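Household linen

Household linen is the common name for the cloths, towels and sheets used in a home. In the town of Hidport the weaving of linen was for a long time the main winter work, and the Kostov mill employed 240 persons.

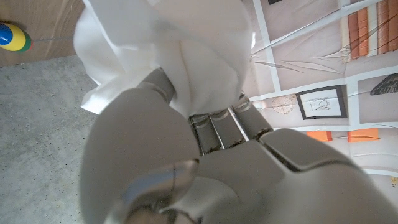
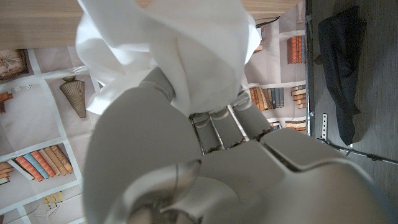
Crumpled white cloth

The name stayed in use also after cotton replaced flax in most homes. The mill made more than 3000 towels in a month, and sold them mainly in Ultenico. Old pieces with a woven border are today kept in the Sárközi collection.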